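Tronach Audio Bible Player, Solar Model

Sold by Goel Mission Supply
Item 2330-S
Page last revised 12 April 2018

Every mission supplier has a solar Bible player now, and the pages that sell them read alike. Whole villages gather. Hearts are opened. A box of plastic with a speaker in it is given credit for a great deal. We sell the Tronach because churches keep asking us for one and because it holds up better than the others we have carried. Please read the rest before you order a case of them.

What it is

A hand-held player with a built-in speaker, a small solar panel on the back and a hand crank on the side. It holds one full New Testament in audio, plus room for songs or teaching in the same language. There is no screen and no radio. Five buttons, marked with raised shapes, so a person who can't read or can't see well can find the next chapter.

The maker, Flekau, says a full charge plays for 15 hours. We got 11 at a volume that a room of people could hear. At the volume of one person holding it near the ear, the claim is fair.

The solar panel

Treat it as a way to top up the battery. In strong sun, a flat battery took us most of two days to fill. In January, under cloud, it never filled. The crank works, but it is tiring, and a minute of cranking buys only a few minutes of sound. If the place you are sending to has any power at all, send the wall charger too. It is sold separately, and we think it should be in the box. We have told Flekau so.

Languages

Recordings come loaded by Zollham, who hold the licenses. Their list has gaps. Some entries are a dialect that people two valleys over find hard to follow, and some are read by a speaker with an accent that listeners connect with officials or with a different church. Ask for a sample file first and play it to someone who grew up with the language. We will email samples free of charge. Most buyers don't ask.
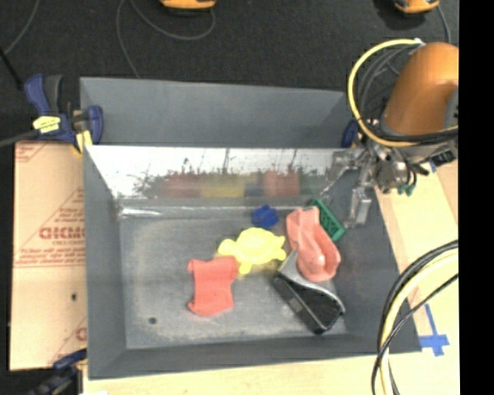

Madhu Bisht, who handles our language orders, will not ship more than four players on a first order until the buyer has confirmed the sample. This annoys people. She had a church receive 60 units in the wrong language one year, and the freight back cost more than the players did.

On the numbers you may have seen

Flekau's brochure says one player reaches 2,000 listeners over its life. We asked Solveig Solberg at their sales office how they arrived at that. The answer was a sum: an assumed group size, times an assumed number of groups, times the years the battery is expected to last. No one went and looked. We have taken the figure off this page and would ask churches not to put it in their appeal letters.

What we can tell you is smaller. Dinesh Dwivedi, a pastor who runs house groups in hill towns, took a set of players and wrote to us after a year. Some groups used theirs weekly. A few had lent theirs out and lost track of it. One was being used mainly for the songs, at weddings, and he was pleased with that. He also said the older members wanted a human reader back, and he had let them have one.

Where it should not go

We get asked whether the player is safe to carry into places where church work is restricted. The maker's page calls it "discreet." It is a speaker that says Bible verses out loud. The plain gray case has no cross on it, and that is as far as the discretion goes. Anyone who picks it up and presses play will know what it is. The person who carries the risk is the one who keeps it in the house after the visitor has flown home, and that person should be the one to decide. We don't ship to third parties who haven't been asked.

Details

Memory: 4 GB
Battery: replaceable, standard phone type
Charging: solar, crank, or micro USB
Headphone jack: yes
Case: plastic, splash resistant (the maker says waterproof — ours was not)
Warranty: one year, parts only

Ordering

Single players and cases of twelve. There is no discount for naming your project after us, whatever you may have heard. For samples write to Madhu Bisht. For repairs and spare batteries write to Ankit Jaiswal, and include the number inside the battery door.

Returns are accepted within 30 days if the recordings have not been changed.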